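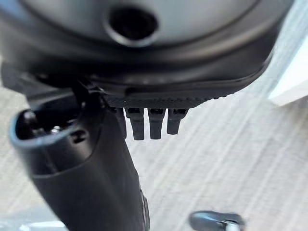 Ribbed strip under a gray housing.

May 12, 2018
By Kanako Yokoyama
9 comments | 30 shares

Notes for week 8: Taking a Message

Most of you can write a decent essay and cannot take a phone message. I know this from the pile of yellow slips on my desk, one of which reads in full, "He called." He has my sympathy, whoever he is.

A message has to survive the trip to a person who wasn't on the line. Write down who called, in a spelling the caller has agreed to. Mr. Štěpánek was listed at Ritatel for a whole December as "Stefan Eck," and he got a nameplate to match. Ask for the spelling. People like being asked, and the ones who don't will spell it anyway, loudly.

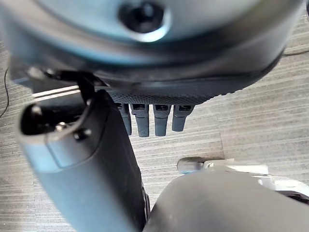
Next comes the number, which you read back in small groups. Ten digits in one breath is a poem, and the listener will nod through it. Grouping works because the eye and the ear both like a gap; the four dark pins hanging in an even row can be taken in at a glance, and nobody has to go along them with a finger. Leave the same sort of space on paper. Then put down what the caller wants, in the caller's words if you can stand them. "Wants to talk about the invoice" and "is upset" are two separate facts, and the second one tends to get promoted to the first.

Your own opinion of the call goes on a different slip, ideally one you keep.

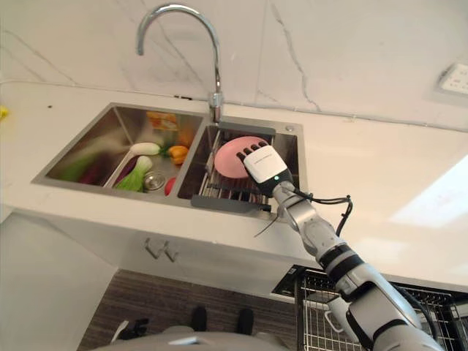 The time matters more than you'd think. "Just now" was true when you wrote it. So was "this morning," and I have found that one under a stapler in the following term.

For Monday: in pairs, one of you reads the Skorwood complaint aloud at normal speed, the other takes the message in 100 words or fewer. Swap. Kenta Minami and Fumiko Arai, please sit with other people this time. Bring a pen that works.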